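Sound recording for beginners: a long chat over a short walk

I run the events page for our nature group, so I get to ring up people whose courses I'd like to do myself and call it work. Last month I finally got onto the woman who teaches the birdsong and wildlife sound recording weekends at Odport. She agreed to an interview on two conditions: that I left her name out of it ("the course isn't about me, and my inbox is bad enough") and that I came for a walk while we did it. Fair enough! I brought a thermos, a pair of boots I regretted by the first gate, and a list of questions I mostly forgot to ask.

We met at the car park at the bottom of the Zacharias track, a bit before sunrise. It was dark, it was freezing, and she was already out of the car with her headphones around her neck and a grin on her face.

"You missed the owl," she said. So that was my hello.

How it started

I asked how she got into sound, and she told me she'd come to it through being hopeless at everything else.

"I couldn't get my binoculars onto a bird to save my life," she said. "Everybody would be going ooh, there it is, left of the fork, and I'd be looking at a leaf. I was on a group walk and pretty fed up, so I shut my eyes and had a bit of a sulk, and I realised I could hear five different things going on. I'd been so busy trying to look that I hadn't listened to any of it."

She bought a second-hand recorder that week. The first few months of recordings are, she says, mainly of her own jacket. She still has them, and she plays one to every new group on the first morning. It goes for 2 minutes and there's a rustle, a sniff, a car, another rustle, and then a very small and distant thornbill.

"People relax after that. They think, well, I can't do worse."

I said I thought I probably could, and she handed me the spare headphones.
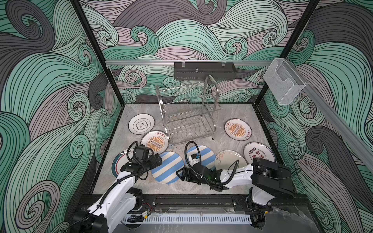
The first listen

I wasn't ready for how loud it all gets. You put the headphones on, she turns up the gain a touch, and the whole paddock leans in on you. I could hear the drip off the fence wire. I could hear my own knees, which was less welcome. Then a magpie started up from somewhere over the dam and I think I said a word that's now on her memory card forever.

"Everyone does that," she said. "I've got a lovely collection."

Her way of teaching is to leave the naming of things until quite late. On the Kudalo course (that's the weekend one, named after the old property where the classroom is) you don't get a species list at all on the first day. You get a pencil and a sheet of paper with a cross in the middle. The cross is you. Every time you hear something you make a mark for where it was and draw the shape of the sound, whatever that means to you. Zigzags, loops, a row of dots.

I had a go, sitting on my rolled-up raincoat with my bum slowly going numb. My magpie came out looking like a dropped ball of wool. There was something that went up in steps, so I drew steps. There was a scratchy thing that I drew as scratches, and she leaned over and said, "Yes, good, that's a wren having a go at another wren," and I was so pleased with myself that I missed the next three.

"If I give people names on day one, they stop listening as soon as they've got the name," she told me. "They hear it, they tick it, they switch off. With the drawing you have to stay with it until it's finished. Then on the second morning they'll hear the same bird and go, oh, it's the stairs one. And I can say, well, the stairs one's called such-and-such. They never lose it after that."

What you need, and what you don't

I asked about gear, as I know that's what half our readers will scroll down for. She groaned.

"Use your phone. Please. Use it for a whole season before you spend a cent."

She's not being noble about it either, she has a cupboard full of stuff she wishes she hadn't bought. Her advice for phone users was nice and practical. Put it in flight mode. Take it out of its case. Rest it on something, a post or a log with a folded beanie underneath, and then walk away from it, because the main noise in any beginner's recording is the beginner. Say the place and the time out loud at the start. Leave it running longer than you want to.

If you do get hooked, she'd put the first bit of money into a furry windshield and a decent pair of closed headphones, and the microphone can come later. She does lend out kit on the course, so you can try a parabolic dish before deciding you can't live without one. I tried hers. It's like holding a salad bowl up to the sky, and it picked out a single honeyeater from clear across the gully. I can't live without one.

She keeps everything, by the way, and she's a stickler about labels. At last count she had 468 recordings from the Odport wetlands alone, each one with the date, the weather, the spot and a little note to herself. I got to see a few of the notes. "Lovely until the dog." "Frogs too loud, but what frogs." "Cried a bit, don't know why." 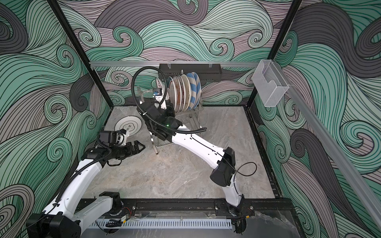 Who comes along

The courses are small, and she'd like to keep them that way. She's noticed that the keenest listeners often aren't birdwatchers at all. She gets musicians, a fair few parents with a kid who's mad for frogs, and people who've lost some of their sight and found that the usual guided walk, with all its pointing, wasn't much chop for them.

"One bloke came along and told me straight out that he didn't like birds," she said. "He liked tape. He liked the whole business of recording things, he'd done trains and bridges and a cheese factory. By Sunday lunch he was flat on his back in the reeds after a grassbird. He's been back four times."

She has some hearing loss herself in the high range these days, and she was pretty open about it. There are calls she used to get easily that she now finds on the screen first. She'll record, then look at the sonogram (it's a picture of the sound, with pitch going up the side and time along the bottom) and there they are, a neat little row of marks above where her ears stop.

"I was sad for a while," she said. "And then I thought, I know they're there, I can see them. I slow them down and drop them an octave and I can have them back. It's a bit of a cheat, but who's checking?"

That's one of the sessions on the second afternoon, and I reckon it'll be my favourite. Everyone's recordings go up on the wall and you go hunting for what you missed while you were out there. There's always something, apparently. Somebody will have a bat they didn't know about, or a second bird answering from a long way back.

The Droketa walks

For those who can't spare a weekend, there's a shorter option. The Droketa walks are a single dawn session, 600 metres from end to end, and they take all morning. I laughed when she told me that and she gave me a look.

"It's too far, really. I've been meaning to shorten it."

You stop ten times. At each stop you stand still and shut up for five minutes, then you have a whisper about what you heard, then you move on. It's flat, it's on a made path and there are benches at most of the stops. Kids are welcome if they can manage the five minutes, and she finds they generally manage it better than their parents.

The May walk is the one she'd pick, if you're only ever going to do one. The summer visitors have cleared off, the mornings are still, and you've got a decent chance of lyrebird in the gully at the far end. It's also a much more civilised hour for sunrise, which was the bit that sold me.

I asked whether she ever got bored of it, the same stretch of path, the same ten stops. She thought about this for long enough that I started to worry I'd been rude. Then she put up one finger, and I realised she'd just been listening to something, and we both stood there a good while with our breath going up in clouds until it stopped.

"Sorry," she said. "What was the question?"

Bookings and bits and pieces

The Kudalo weekend costs 96 dollars with lunches included, and bring your own mug. Camping on the property is free if you've booked a place. The Droketa walks are by donation. You can put your name down for either one through our events page, and please tell us if you'd like to borrow headphones so there are enough to go round.

Wear soft clothes! She asked me to pass that on in particular. No crackly raincoats unless it's properly raining, no keys in the pocket, and no boots that squeak. Mine squeak. I've been given until the next course to do something about them.

Posted 2022-07-06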